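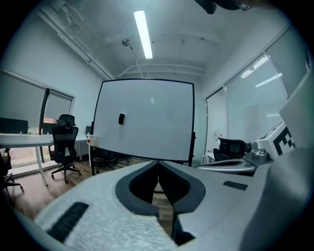
Ask people what they'd change about the room they meet in and you get the chairs. Always the chairs. Never the whiteboard, never the table. I spent a morning in May asking anyway, notebook on my knee, tea going cold.

The meeting room is having an odd few years. Half the firms I rang had given theirs up, then wanted it back. Clirkau did it inside 2 years. Knocked through for sofas, put the wall up again, bought a board on legs and a decent table. Much happier. Cost them, mind.

So, boards first. Get one on a stand. A board screwed to the wall decides where everyone sits for ever, usually with their backs to the window. One on legs can be shoved in a corner when the talking's done. Black frame, white frame, nobody cares. Keep the eraser stuck on the board itself. Put it in a drawer and it's gone by lunch, and then it's sleeves.

Blinds. Plain roller, pale or grey, pulled most of the way down when the sun's low. Slats collect dust and rattle. Ellel swapped all of theirs and the complaints about glare stopped, or at least moved on to the heating.

Then the table, where the money goes. Oval if you can. No head, no foot, no corners to catch your hip on. Ragnvald Sjögren at Ljungberg swears by a gloss top becuase it wipes clean in one go.

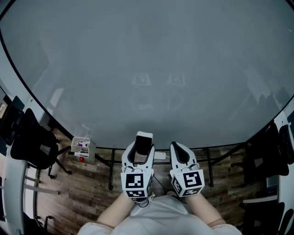

The downside of gloss is that you see everything in it, lights, windows, your own chin at four in the afternoon. Matt hides more but holds on to coffee rings. Pick your trouble. Look underneath too before you buy: crossbars are good for stiffness, bad for knees. And cables. There are always cables down there. Tie them to a leg, or get a tray, or just accept it and buy longer ones.

Chairs, then, seeing as you asked. Mesh backs. Star base. Try it for an hour, not a minute, in the shop if they'll let you. Fastuvari lends out samples for a few days, wich is the sensible way.

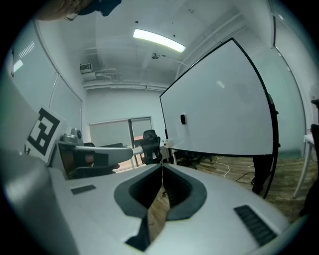 Åsmund Dalen disagrees with nearly all of this. Too many wheels, he told me, a room where everything rolls is a room where nothing is ever put back. He'd have 4 plain chairs, fixed legs, and a door that shuts. The board he'd let me keep.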